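Okay, thread time, because I've been washing dishes in a slightly different order for a month and I have become a person with Opinions about washing dishes.

Background for anyone new here: six of us eat lunch together at Ladness, at one long table, and until February we all cleared our own plates. Which meant the sink looked like a yard sale by two in the afternoon.

Then Banafsheh Shokri (best cook in the building, do not argue with me) said her grandmother had one rule. Nothing leaves the table until everything on it has been sorted. Scraps, trash, dishes, in that order. I thought it sounded fussy. I was so wrong!

The trick is the tray. You don't carry plates to the sink one by one, you bring a tray to the mess, put the dirty stuff on it and do all your sorting right there. I bought mine at Skamport, secondhand, and it's my favorite thing I own that cost less than a sandwich.

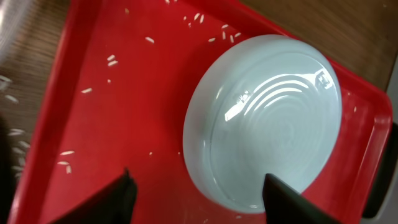

Rice is the reason I'm so loud about this. Rice gets everywhere. It sticks to sleeves, it rolls under things, it finds its way into the drain and sits there. On a bright red tray like this one you can see every white grain, so you sweep them up and they never get near the sink. My old tray was cream colored and I now believe I was eating in a cloud of invisible rice for years.

Also, a rim! Get one with a rim. A flat board is no help at all when you tip it toward the compost and half of lunch goes down your leg. Ask me how I know.

Pieter Verschueren replied to my last post asking if this isn't just more stuff to wash. Fair question. Yes, it's one more thing. It takes me one wipe and a rinse, and I've stopped picking soggy bits out of the strainer, so I'm calling it a win.

My order, since a few of you asked:

Wrappers and paper first, while your hands are still fairly clean.

Whole bits of veg next. If it's still good it goes back in the fridge, and I will not be taking questions about that.

Then scrape the plates. I use the side of a spoon. A silicone scraper is nicer but mine lives at home.

Loose grains and crumbs last, swept into one corner with a damp cloth.

Only then does anything go to the water.
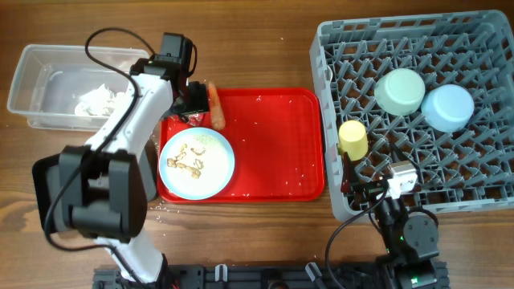
Mid-clear: carrot and plate still on the tray, paper in the clear bin, two bowls and a cup already in the rack.

Can we talk about the rack for a second? I love a grid. I used to have one of those wire ones with slots for plates and nowhere sensible to put a bowl. With little open cells you can set a bowl upside down wherever there's room – no special slot, no balancing act. The gray hides water spots too, bless it.

And the clear container for trash is a small thing that makes me weirdly happy. You can see when it needs emptying. I keep it on the left because I'm left handed, so swap it over if you're not.

Things I tried that didn't work for me: lining the tray with newspaper (it sticks and tears), stacking plates before scraping them (now both sides are dirty, great), and letting everybody "just rinse their own."

Things I still want to try: one of those little bench brushes Banafsheh swears by. She got hers at Sharifi and says it gets into the corners of a tray way better than a cloth. Will report back!

I timed it this week because I'm like that. 28 minutes for the whole lunch on the old system, and that's with people bumping elbows at the sink. Nearly 20 with the tray, one person washing and one drying. Okay, we did also skip dessert that day. Still counting it.

If you have a tray you love, please show me. I'm in the market for a second one, preferably also some ridiculous color.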